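How to Paint an Interior Brick Wall

Posted by Seraina Camenzind
Tuesday, February 6, 2018

Brick takes paint well if it is clean and dry. Most of the work is in the first two days, before you open a can. Once brick is painted it is very hard to get it back to bare, so be sure you want it. What follows is the way I do it for workshops, basements and back rooms.

What you need

Stiff nylon brush and a vacuum with a brush head
Bucket, dish soap, sponge
Masonry patching compound and a small pointing trowel
Masonry primer
Interior acrylic latex paint, flat or eggshell
Roller with a 3/4 inch nap, plus a 2 1/2 inch angled brush
Drop cloths and painter's tape

How much paint to buy

Measure the width and height of the wall and multiply. The long wall I did at Kideddale in November came to 358 square feet after I took out the doorway. Old brick is thirsty. Go by the low end of what the label says for rough surfaces. Mine said 300 square feet to the gallon, so I bought two gallons of primer and used a bit over one and a half. The second coat of paint goes further than the first.

Check for damp first

Tape a square of clear plastic to the brick, sealed on all four sides, and leave it for two days. If there are drops on the room side, you have humid air and need a fan or dehumidifier. If there are drops on the wall side, water is coming through the brick and you should stop and find out where from. Paint over a damp wall will blister.

White powder on the brick is salt left behind by water. Brush it off dry. If it is back in a week, treat that the same as damp.

Clean the wall

Vacuum first, top to bottom. Then scrub with warm water and a little dish soap, and rinse with clean water. Change the rinse water often. Let the wall dry for at least 24 hours, longer in winter.

Patch

Rake out any mortar that crumbles when you push a screwdriver into it. Dampen the joint, press in the patching compound with the trowel and strike it to match the joints next to it. Small pinholes can be left – primer will fill most of them. Check the tub for the drying time, which is usually longer than you would like.

Prime

Cut in the edges with the brush, then work the brush along the mortar joints in a section three feet wide. Roll over that section right away, while the joints are still wet. Then go on to the next one. If you brush all the joints first and roll later, you will see the lines.

Narayanan Gounder wrote to ask whether a sprayer is quicker. It is, on a wall over 600 square feet or so with nothing in the room. On a smaller one the masking takes up the time you save, and you still need to back-roll to push the primer into the pits.

Paint

Two thin coats. Load the roller well and go over each section in a W, then straight up and down. Four hours between coats is normal. Look along the wall with a work light held close to it and touch up the misses before you clean the brush.

White shows every missed pit but brightens a room more than any other color. For a wall with a smooth upper part, do the plaster first with a 3/8 inch nap and bring the brick up to it.

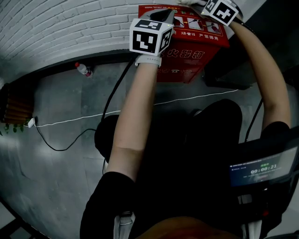 The brick by the extinguisher box.

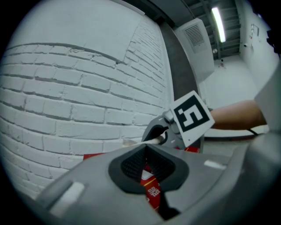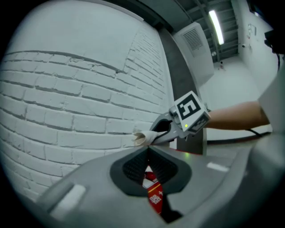

Brick with the smooth upper wall over it. 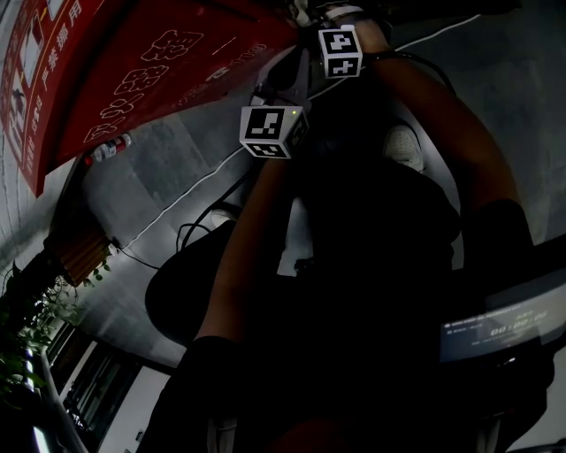 Leave the tape on until the last coat is dry to the touch, then pull it back slowly at an angle. If it starts to lift the paint, run a utility knife along the edge.

Aftercare

Wait two weeks before washing the wall or pushing shelves against it. Flat paint marks easily, so keep what is left over in a jar with the color name on the lid. Scuffs on brick are best dabbed with a small brush – a roller leaves a patch you can see.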